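4.2 Finger pad comparison

We ran the same pick set with both pad types, the stock Brurkedness pads and the softer ones Marianna Gajewski cast for the Morora tool. Same operator for a whole block, then swap. The blocks were 133 picks each. Zbigniew Krawczyk did the first two, Remigiusz Kaczorowski took over when the schedule slipped into Friday.

Objects were not sorted by size or stiffness before a block. They were tipped out and left how they fell, overlaps included, and the operator chose the order. This makes the per-object numbers noisy but it is closer to what the controller will meet later. A pick was scored as good if the object left the surface and stayed between the pads until the release point. Drops on the way were scored separately, as were picks that dragged a neighbor along. Drags turned out to be the more useful number of the two.

The wrist camera exposure was locked before each block. With auto exposure on, the image pumped every time a pale object came close to the fingers, and the pose track jumped with it. Locking cost us some detail in dark fabric. We accepted that.

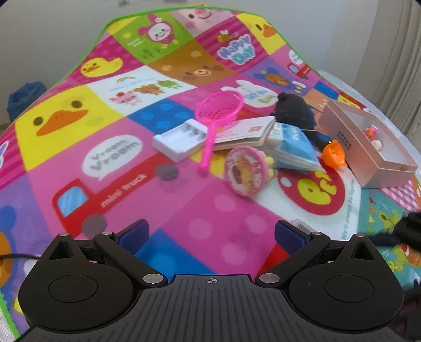
Figure 6. Hand-held gripper with blue finger pads, open, over the patterned mat. Small objects in clutter, among them a toy racket, a round pink compact, a booklet and a black plush toy.

Why keep a busy background when a plain one would make segmentation easier? A plain background hides the errors we care about, and the earlier Jinomine trials had already shown that a segmenter tuned on gray felt falls over when the floor has printed shapes on it.

Thin flat items were the worst case for both pads. The stock pads slid over paper edges, the cast pads stuck too early and folded the sheet. Approach angle mattered more than pad material here — a shallow approach with one finger leading worked for both, a straight-down approach for neither. Ryszard Kołodziej suggested a small nail on the leading finger. Not tested yet.

Soft items went the other way. The cast pads needed less closing travel and the operators said they felt the contact sooner, though we have no force reading to back that up, only the jaw encoder. Handles and other long parts gave trouble when gripped far from the center of mass, since the object would swing and cover the camera view. Those picks stay in the set and are flagged as occluded.

Total after cleaning is 900 picks across both pad types. Cleaning removed runs where the pose track was lost for more then two seconds. The Marciniak controller replays are scored on the same set, see 4.3.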